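Iler Work Pant, Black

Pull-on work pant with a gathered elastic waist
Style 392
Made by Pfister for Skinthorpe Workwear

Overview

The Iler is a plain black pull-on pant for people who are on their feet all day: kitchen staff, dental assistants, stockroom crews, dog groomers, school custodians. It has no zipper and no button. The waist is elastic all the way around, with a flat drawcord inside for anyone who wants a closer fit.

We have sold the Iler in one form or another since the shop opened. The current version has a wider waistband than the old one, deeper front pockets, and a second row of stitching at the seat. The leg shape has not changed. If you have a pair of the older ones and liked how they fit through the thigh and knee, order the same size again.

Fabric

The cloth is Votum twill, a cotton and polyester blend with a small amount of stretch. It is a medium weight, heavier than a scrub pant and lighter than a jean. It holds a crease if you iron one in and looks fine if you don't.

Black is dyed in the yarn before weaving. Pants dyed this way fade more slowly at the knees and pocket edges than pants dyed after sewing, but they do still fade. A pair worn three days a week and washed hot will look charcoal by the end of a year. Washed cold and inside out, it will take a good deal longer.

The twill picks up lint and pet hair. We mention this because it is the most common complaint we get about the black. The gray and the navy show less of it.

Waistband

The elastic is 45 mm wide and sewn through in three rows, so it cannot roll or twist inside its casing. The rows of stitching are what give the band its gathered look when the pant is lying flat. Once it is on, the gathers open out and the band sits smooth at the sides. There is a little more fabric at the back than at the front, which leaves room for bending and squatting.

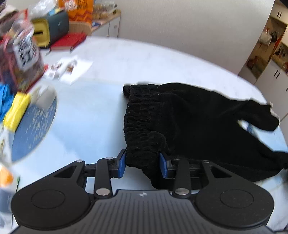 The drawcord comes out on the inside of the band through two sewn eyelets. It is stitched down at the center back and will not pull out in the wash. Some customers cut it off. If you do, cut close to the eyelets and leave the part inside the casing where it is.

There are no belt loops on the standard pant. Loops can be added for a small charge, and the work adds a week to the order. Write to us before ordering if you want them, as loops cannot be added to a pair that has already shipped.

Pockets

Two front slant pockets, deep enough for a phone to sit below the opening. One back patch pocket on the right, no flap. One narrow pocket on the left thigh for a pen or thermometer. The pocket bags are made from the same twill as the rest of the pant. They are a bit bulkier than thin lining cloth — and they last longer, in our experience, when keys are involved.

Fit and sizing

The Iler has a straight leg with a medium rise. It is cut the same for men and women. Sizes run XS to 4XL in short, regular, and long inseams.

To find your size, measure around your waist where you normally wear your pants, then measure around the fullest part of your hips. If the two measurements put you in different sizes, go by the hips. The waistband has plenty of give and the drawcord will take in what is left over.

Allow for some shrinkage in the length. The first hot wash and dry will take up the inseam slightly, and after that it stays put. If you are between short and regular and you use a dryer, choose regular. If you always hang your laundry, short will probably be fine.

People who wear the pant over thermal leggings in a cold store or loading area usually go up one size.

Care

Machine wash cold or warm, inside out, with dark colors. Wash separately the first time.
Tumble dry on medium. Take out while the waistband is still slightly damp and lay it flat if you want the elastic to last.
Do not use chlorine bleach. It will turn the black a rusty brown, and there is no fixing it.
Iron on medium. Keep the iron off the waistband.
Grease spots come out best if you rub in dish soap before washing.

Industrial laundering is fine for the fabric but hard on the elastic. If your employer sends uniforms out to be cleaned at high heat, expect to replace the elastic before the pant wears out. See the repair section below.

Repairs

We replace elastic, patch knees, and restitch seats on any Iler pant, however old. Tímea Sárközi runs the repair bench and does most of the waistbands herself. Send the pants clean and put a note in the pocket saying what needs fixing and how to reach you. She will send a price before starting anything.

Elastic replacement uses the same width as the original. If you found the first one too tight or too loose, say so in the note and she will cut the new one to suit. Older pants with the narrow band can be fixed but not converted to the wide one. There isn't enough cloth in the casing.

The repair bench closes for part of May. Anything that arrives during that time is held and handled in the order received.

Questions we get

Is the fabric waterproof?
No. It will shrug off a few drops, but a spill will soak in.

Does it meet any safety standard?
No. The Iler is not flame resistant and not rated for electrical or chemical work. Polyester can melt, so do not wear it for welding.

Can I get it hemmed?
Yes. Give us the finished inseam when you order. Hemmed pants cannot be returned unless there is a fault in the cloth or the sewing.

Will a black pair from this year match one I bought before?
Close, but maybe not exactly. Each dye lot is a little different, and your older pair will have faded. If a team needs to match, order all the pants together.

Is there a matching top?
The Skinthorpe tunic comes in the same Votum twill and the same black. It is sold separately.

Group orders

Restaurants, clinics, and schools can order on account. We can sew a name label inside the waistband at the center back or on the pocket edge. Woven labels have a minimum order of 700, so most small businesses use the printed ones, for which there is no minimum.

Wekesa Kaijage handles group orders and can send a set of sizing samples for your staff to try on. The set has one pair in each size in regular length. Keep it for two weeks and send it back with your order sheet. Orders in by 3 p.m. go into the next day's packing.

Returns

Unworn and unwashed pants can be exchanged for another size or returned for a refund. Please try them on over clean clothing and leave the paper tag on the waistband until you are sure. Faulty pairs can come back at any time, worn or not — include a note and mark the spot with a piece of tape.

Also available in gray, navy, and dark olive. Olive is not stocked in 4XL.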